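4.2 Tabletop tidying and the open-case problem

The second group of trials covers tidying a work table, a chore that sits somewhere between housework and shop-floor housekeeping. We chose it for the reason given by Rajput in her survey of assistive manipulation: it needs little force and no special tools, yet most published systems still fail at it when the objects are thin, hinged or soft. The task set has 23 items, all bought from ordinary stationery and hardware shops, and each trial begins with between three and six of them placed on or beside the table by a person who does not know which policy will be run.

Trials were carried out at the Retitz site in a room that stayed in daily use. Desks, chairs and personal belongings were left where their owners had put them, and people were free to sit and work nearby. Earlier work by Nalley and Gundia cleared the background before each run and reported higher success for it. We did not follow that practice, as a machine meant for a home or a small workshop will have to cope with bottles, rolls of material, monitors and people at the edge of its view. The wrist camera is the only source of images for the policy. Its view is partly filled by the gripper fingers at all times, and the remaining area is shared between the work surface and whatever lies behind it.

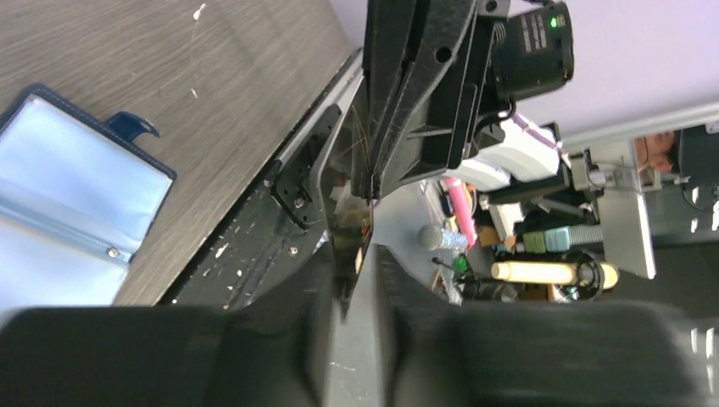
Figure 6. Wrist camera view during a tabletop trial. An open navy binder lies on the wood-grain surface at upper left; the finger pads fill the lower part of the view.

Binders and zip cases proved to be the hardest class. When closed, they behave like a stiff block and can be pushed, squared to the table edge or lifted by the spine with few errors. When open, the same object offers two loose panels, a fastening that sticks out from the outline, and an inner face whose colour may differ from the cover. The segmentation stage often split an open case into two objects. The planner then chose a grasp on the nearer one, and the far panel dragged or folded under. Of the 662 attempts logged in this group, those that began with an open case took the most regrasps and were the most likely to reach the time limit.

Thin upright objects were the next source of error. Once such an object is between the fingertips, it shows only a narrow strip to the camera, and much of that strip is in shadow. The policy has no force sensing at the pads and must judge contact from the image alone. Moradi (personal communication) suggested adding a short pause before the lift so that exposure could settle. We tested this with a pause of 2 seconds. It reduced false lifts but lengthened every trial, and we have left it out of the main results.

Time remains the larger concern. A trial was stopped after 35 minutes, a limit that no person asked to do the same job came near. We therefore score a trial in two ways -- by the share of items left in their assigned places, and by the number of times an operator had to step in. The first score favours slow, careful policies. The second is closer to what a householder or shop owner would care about, as a machine that must be watched saves little work even when it finishes the job.

Scratches and scuffs on the table were also left as found. They had no measurable effect on grasp choice, though small pale marks were sometimes proposed as objects at the detection stage and then dropped by the size filter described in Section 3.3.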